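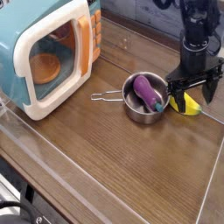
By the Barua Manipulation Group, Plinley site
Progress report to the Festham fund, period ending December

Work in this period was dominated by a gripper fault on the tabletop arm. The play-kitchen task set (pot, microwave, toy food) stayed as agreed, but data collection was halted for part of the period and one milestone will be late.

Fault

During a banana pick, the gripper was commanded to open and reported that it had done so. One finger had stopped short. The arm carried on to the next waypoint and pushed the stalled finger into the tabletop until the joint torque limit tripped. The controller logged error 2101. No one was inside the work area and there was no injury. Damage was limited to a bent finger rod and a shallow mark in the wood.

Cause

The gripper reports one opening value, taken at the motor. It has no sensor at either finger. A worn joint on one of the rods let that finger bind while the motor reached its target, so the software had no sign of trouble. The same wear was found on the spare gripper held at Mimville – both units came from the same batch.

A second problem came up in the log review. The torque limit had been raised during earlier tests with heavier objects and never set back. At the original setting the arm would have stopped sooner, though contact with the table would still have taken place.

Corrective work

Rods and joints were replaced on both grippers. The torque limit is now loaded from a locked file at startup and cannot be changed from the operator screen. A check was added before each descent: the wrist camera view is compared with the reported opening, and the arm holds position if the two disagree.

The repaired gripper was cycled 100 times with no load, then run through 128 picks using the toy eggplant and banana. The new check stopped the arm 2 times. Both were false alarms caused by glare off the steel pot, and the lighting has been changed. No finger stalls were recorded.

Effect on schedule

The pot-to-table tasks have restarted. The microwave door tasks have not, as they put more side load on the fingers and we want a longer wear test first. The door milestone moves back by one month. The cost of parts was met from the existing equipment line and no added funds are requested.

Open items

Glare from the pot needs another look under evening light. The gripper supplier has not yet replied on the batch question. Inspection of the rods is now part of the weekly check, and results will be attached to the next report.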